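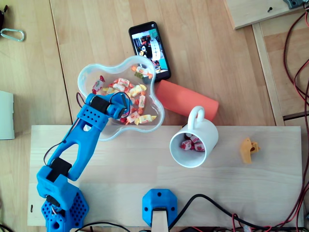
Where the Candy Lives: Snack Containers on a Shared Worktable

Project report, Everyday Objects course, Prollbridge
Handed in August 12, 2019

Why I picked this

I eat at my desk. Everyone I know eats at their desk, or at somebody else's, and when our course leader Gus Holloway asked for a project on "an ordinary object in an ordinary place" I had a handful of candy in my mouth and the topic was right there in front of me. What do people keep their candy in when they're working, and does the container change how they eat it?

My first plan was much bigger. I wanted to do all desk food, soup included, and Inna Harasym (my project partner for the first half, before she switched to her own thing on door handles) talked me out of it, which was a good call. Soup is its own world. So it's candy, with a short detour into chips near the end.

How I did it

I sent out a short set of questions in April and got 46 answers back. Then I spent time at the big wooden worktable looking properly at what was on it. I've used this table for months and never looked at it properly before. It's a mixed surface, with a light board sitting over a darker one at the back, so there's a little edge running across it, and things end up parked right on that edge.

I made notes on three containers: a clear plastic bowl, a white mug and a printed candy tub. For each one I wrote down how easy it is to see what's inside, how easy it is to get a hand in, and what I'd worry about knocking over. None of this is very scientific and I'm not going to pretend it is. I did try to use the same questions each time, at least.

The bowl

The bowl is the show-off of the group! It's clear plastic with a lobed edge, a bit like a flower, and it's full of wrapped candy in white, yellow, orange, red and green. Some of the wrappers have red and white stripes. You can see the whole selection at once, and that was the thing people mentioned most in their answers. They like to choose. One person wrote a full paragraph about being stuck with only the flavor they hate at the bottom of a bag, and I felt that.

The problem is where it goes. It's wide and it's round, so it takes up a real piece of table, and it drifts. I found it sitting half on the light board and half off, over the edge I mentioned, with a phone touching the rim. Dwayne Ostrowski, who wrote one of the longer answers, says his bowl always migrates toward his phone, or the phone migrates toward the bowl, he's not sure which.

The mug

I expected the mug to be boring and it ended up being my favorite. A plain white ceramic mug with a loop handle, and in it the candies with strawberries printed on their white wrappers. They sat down at the bottom, so you only really see them from above. From a chair, it could just as easily be coffee.

That's a big plus for some people. Birdie Okafor told me she moved her candy into a mug on purpose, so that visitors would stop helping themselves. I hadn't thought of a container as a way to be sneaky, but once she'd said it I went back through the answers and found the same idea in a few of them, worded more politely.

The minus is reach. A mug is narrow and pretty deep, and with only a little left in it you have to go in with your fingertips and poke around. One thing that helps is tilting it. 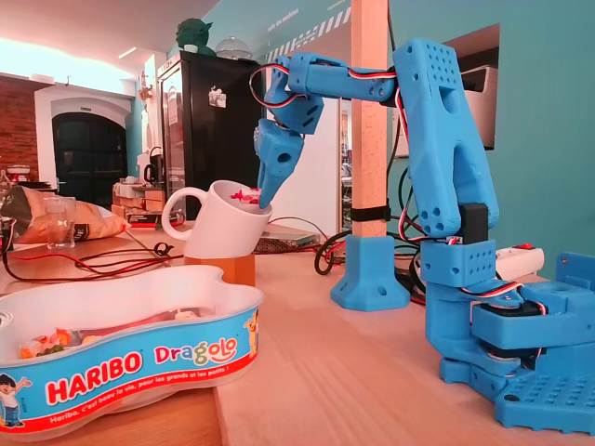

With a small orange block under it, the mug leans over and the opening comes around to meet you. I love this. It costs nothing, it uses whatever is lying around, and it completely changes how the mug works. It also made me nervous, I'll admit – a leaning ceramic mug near cables is not something I'd recommend to a clumsy person, and I am one. If I were going to take this project further I'd want to try different block heights, and maybe a wedge in place of a block, so there's more for the mug to sit on.

The tub

Then there's the white Haribo tub, the Dragolo one, with the wavy outline and the blue band around it. The label is in French and has a cartoon boy on it. Inside were gummies, with orange and green the colors I noticed first. They were down at the bottom by the time I took my notes.

I think the tub sits somewhere between the bowl and the mug. It's a container and an ad at the same time, and the label does so much of the talking that you hardly need to look in. My survey people were split on whether a store container belongs on a table for guests. Several said they'd pour it into something nicer for company. Kiyoshi Shibata answered that pouring candy out of its own tub is "extra dishes for no reason," and I couldn't argue with him.

Unwrapped candy is a different thing from wrapped candy, too. I didn't plan for that and I should have. People were much fussier about hands going into gummies than about hands going into a bowl where everything has its own wrapper. So when I compare the tub with the bowl, I'm partly comparing what's in them, and I can't fully separate the two.
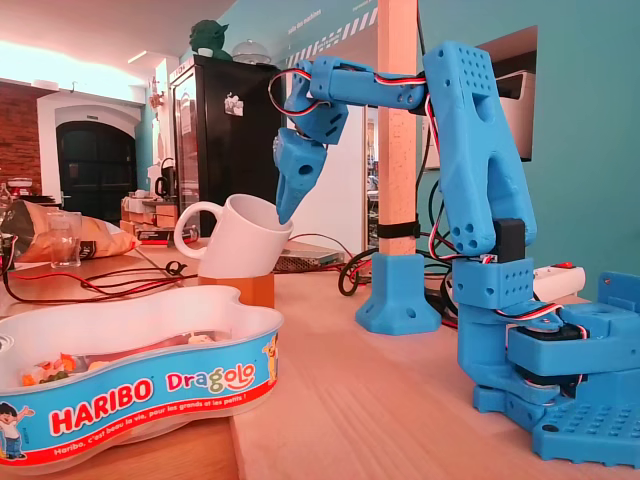
Chips, a short detour

Farther back on the same table there was an opened bag of chips, brown and orange, lying down with an empty glass standing just in front of it. I only want to say a little about it. A chip bag is the one container here that's no help at all once it's open. It lies down, it won't stay shut, and you can't see what's left unless you pick it up. In the survey, the chip people all wanted a bowl. Not one of them asked for a mug, although I did try it at home and it's fine for about four chips.

What I'd change

I should have asked about wrappers. Where do they go? I never put it in the survey, and three people brought it up on their own. I also should have had more than one mug, with a wide one in there for sure.

I'd also spend longer on the table. Candy doesn't get its own space on a worktable, it gets whatever is left between the wires, the phone and the rest of the stuff, and I only started writing that down in the last week. Inna suggested I draw a map of where each container ends up over a few days. I ran out of time, but the blank grid is in my appendix if anyone in next year's group wants to use it.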